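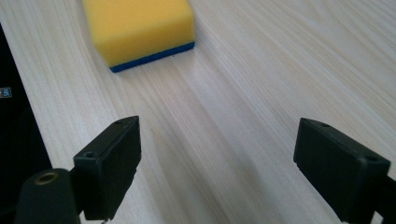
Two-layer sponges and the drying problem

A two-layer sponge is a compromise. The foam holds water and detergent, the scouring layer does the abrasion, and the two are bonded along one face. Most of the complaints I have about them come from how the thing is left to dry.

My yellow and blue ones come from the corner shop in packs of 6 and cost very little. For years I left them blue side down, out of habit. The scouring layer is thin and sits flat, so whatever drains out of the foam collects in it and stays there. By morning the foam felt nearly dry on top and the underside was still damp enough to mark a paper towel.

In August I got a kitchen scale out and weighed one at intervals. The method was crude: soak fully, squeeze once by hand, weigh, leave on the table, weigh again at breakfast. Blue side down, it kept a fair share of the water. Yellow side down was slightly better. On its long edge it was much better, but it fell over twice, and the second time it rolled off onto the floor and I had to start again.

Katalin Bognár wrote in after my earlier post on dishcloths and suggested a wire rack. She is right that it dries faster. I tried one from Voyle, the small model, and kept it for a month. It works, but the wires leave grooves in the foam and the rack itself then needs washing, with the sponge.

The table matters too. Mine has a pale wood-grain top, and standing water leaves a dull patch if it sits overnight. I wipe under the sponge before bed now. Crumbs show up less on the pale grain than I would like, so I run a hand over the surface first - grit caught in the scouring layer will scratch a glass.

Current routine:

Rinse until the water runs clear.
Squeeze twice, flat, between both palms. Wringing pulls at the bond between the layers.
Stand on the long edge against the tile.
Move to floor and bathroom duty when the corners go soft.

Mortimer Fitzsimmons asked in the comments whether I microwave them. No. The pack says not to, and I would sooner open a new one.

I still have not found a good answer for the bond line. On the last two packs the blue layer began lifting at one corner well before the foam wore out. Trimming the loose part with scissors buys a few more days. Next I want to try cutting a new sponge in half across the short side, which should dry faster and will fit inside the narrow jars.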